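Section 4: Setting up the table for the sorting task

If you've made it this far, both arms are bolted down, the control laptop boots, and you've read the safety pages (please read the safety pages). Now comes my favorite part, the food! Our club, the Humeck Robotics Club, runs the leftovers task every October, and I wrote this section after watching a new team lose most of an evening to a mat that kept sliding.

What you need: a desk, the dark mat, a deep plastic bowl, a divided clear container, crawfish, blueberries, the desk lamp and the insulated shopping bag.

1. Lay the mat on the desk and smooth it out from the middle. Keep the front edge straight, as the Avmont software measures everything from there.

2. Put the bowl at the left end of the mat. I like it toward the back, where an elbow is less likely to clip it.

3. Heap the crawfish to the right of the bowl. Don't arrange them nicely! Claws and tails going every which way is what we want the arms to practice on.

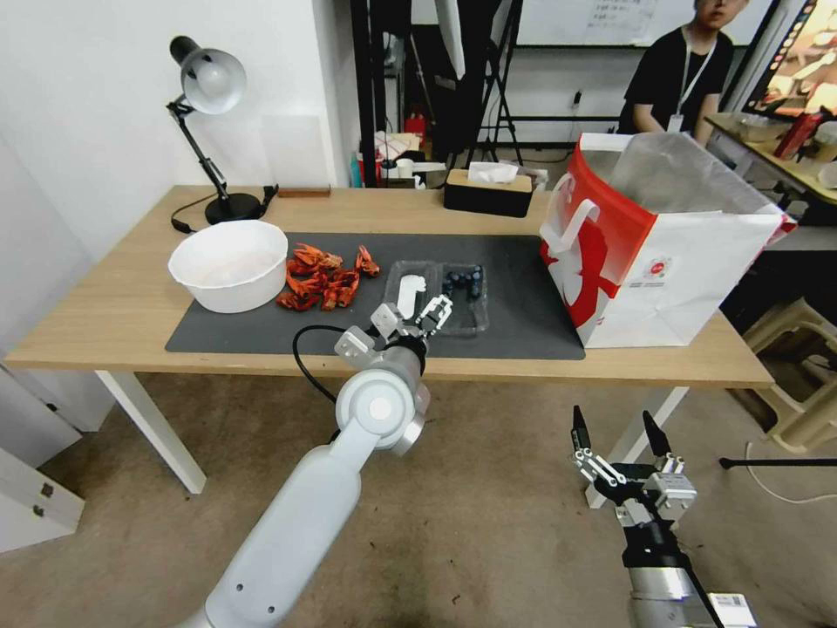
4. Set the divided container to the right of the heap, with the blueberries in the right compartment. Leave it open. Go easy on the berries, they roll, and you will be the one crawling on the carpet after them.

5. Stand the bag at the far right with its top open. If it sags, tug the lining up a little.

6. Switch on the lamp and tilt the shade down toward the mat. Wet shells are shiny, so if the preview shows big white spots, turn the shade a bit and look again.

Note: tissues live along the back edge of the desk. You'll want them.

Now for the arms.

7. Open the Jitaru panel and load profile 12. Type the speed in as 18 percent and leave it there for the first run. I know it feels slow – you'll be glad of it later.

8. Press Home and wait for the chime before you touch anything on the desk.

9. Move one arm at a time. Bring the first gripper over near the container with its fingers open, and park the other one low, clear of the desk.
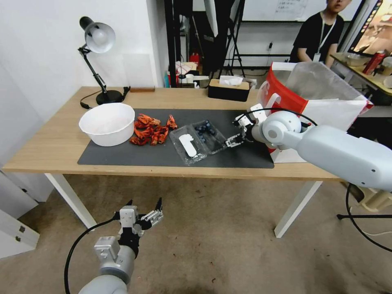 10. Check the cable on each arm while it's holding still. It should hang in an easy loop with some slack at the wrist. If it pulls tight, back the wrist off and re-clip it.

11. Do a dry close: fingers shut, fingers open, nothing between them. Then press Record and start your run.

Caution: keep your hands off the mat whenever the panel says Live, even if a berry is getting away. Hit Pause first.

Caution: crawfish don't keep. Ours go back in the cooler after 50 minutes, whatever the score is, and nothing from the mat gets eaten.

If you see error 488, the software has lost the front edge of the mat. Straighten it, go back to step 8 and try again. If it comes up a second time, restart the laptop before you start pulling plugs (I've pulled the plugs, it didn't help).

Wiping down the grippers is covered in Section 5, along with the spare fingertips in the Idley box.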